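Skuklow Bin Clearing Logs: Data Card and README

Version 2 of the release. Maintained by the Manipulation Software Section, Etgate Institute for Applied Automation.

Summary

Skuklow is a collection of recorded bin clearing attempts together with the planning and logging software that produced them. The release is intended for people who develop grasp selection, collision checking and retry behavior for a single arm working over a shallow bin. It contains camera images, joint states, the ranked list of grasps considered at each step, and the planner's reasons for rejecting candidates.

Contents of the release

episodes/ holds one folder per attempt, with images, joint states and gripper commands on a shared clock.
plans/ holds the candidate grasps in ranked order, including those discarded.
calib/ holds camera and tool calibration files. Use the calibration dated nearest before the episode.
tools/ holds the reader, the replay script and the format checker.
docs/ holds the field list and the change log.

The training portion has 2000 episodes and the held-out portion has 1000. Objects in the held-out portion may also occur in training, but no starting arrangement is shared between the two.

Software

The reader and the replay script require Python 3.8 or later. To check a download, run:

python tools/check_release.py --root episodes

The replay script prints the chosen grasp, its score and the result of the collision check. It does not send commands to hardware. A separate driver is needed for that purpose and is not distributed with this release.

The planner works in two passes. The first scores contact points from the camera image. The second removes any approach in which the arm model would meet the bin walls. Walls are modeled as flat sloped planes. Cables carried on the outside of the arm are not modeled, and users who adapt the planner should set the clearance value in planner.yaml to suit their own equipment.

Labels

Each episode carries one of 11 outcome codes, listed in docs/fields.txt. Codes were assigned by Thilini Kodikara and Ashraful Khondokar from the recorded images. Where the two readings differed, both were kept and the field "agreed" was set to false.

Known limitations

Small dark items close to a wall are often hidden by the forearm during the approach. Soft items may change shape between the planning image and contact, and the stored outline is not updated after the gripper closes. Gripper force was not recorded.
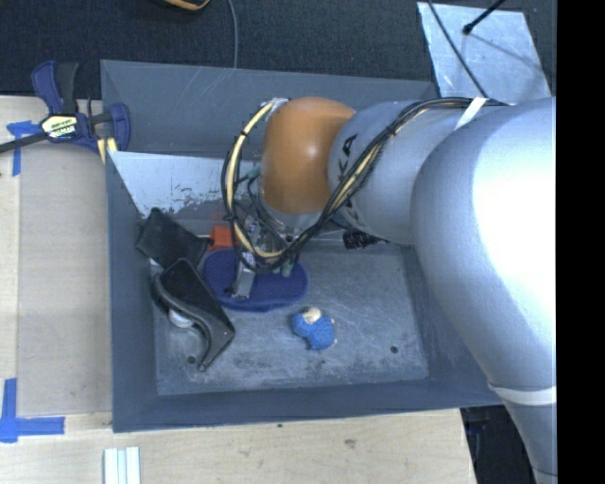 Bakel, 2021-05-17

With the gripper down at the dark blue oval, the forearm passes over a small bristly object near the right wall of the bin. The planner keeps the last outline of an item covered in this way and marks it "held over" until the arm withdraws. Items in the clear, such as the small knitted toy, are outlined again with each new image. Users training on single images should filter on the "held over" field before computing recall.

Changes in this version

Time stamps are now stored as integers. The Jääskeläinen grasp score has been added beside the original score. Damaged joint logs were removed, and their episode names will not be reused.

Access and contact

The data may be used for research and teaching. Redistribution of altered copies requires written permission. Requests should be sent to Sabina Siddiqui, data steward. Errors in the software should be reported to Obaidul Ekanayake with the episode name and the full output of the checker. The next scheduled update is in July.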